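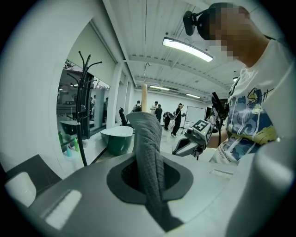
Soft things are what sort the good grippers from the rest, one of the other visitors kept telling me at the Drodia open day on January 25, 2025, and by the end of the afternoon I had come around to that view myself. Anybody can pick up a block, was the rest of the argument, so go and try a piece of knitting.

I had driven over from Skekdale with plenty of time to spare and a head full of questions, most of them to do with price. The people at Drodia were very patient with me. They let me hold both of the hand-held grippers they had out for visitors, the Grullerero and the older Atallah, and they didn't seem to mind how long I hung on to them (quite a while, I'm afraid!).

The Atallah is the one I had read up on beforehand. It closes with a good firm squeeze and I liked the trigger, but after a few minutes my wrist was asking for a rest. The Grullerero sits farther back in the palm, and I found I could turn it over to come at a cloth from the side without lifting my elbow. Its jaws open to 90 millimeters, which was plenty for everything I tried. On a folded knit I did better with it almost every time, though I will say that thin cotton got away from me with either one.

Then there is the matter of the cameras. A view from the tool itself shows the cloth beautifully close up, and a camera worn on the head gives you the room and the hands together. I had supposed you would pick one or the other. Having watched people work for a good part of the afternoon, I would want both, even with the extra bother of matching up the two recordings afterward.

The price I was given for the Grullerero was some 3,000 dollars, with a charger and a spare set of finger pads, and delivery in 48 hours if they have one on the shelf. I did not buy one that day – I wanted to, very much – but I have asked to borrow one for a week in July, when our own workshop is quieter and I can get through a proper pile of sweaters with it.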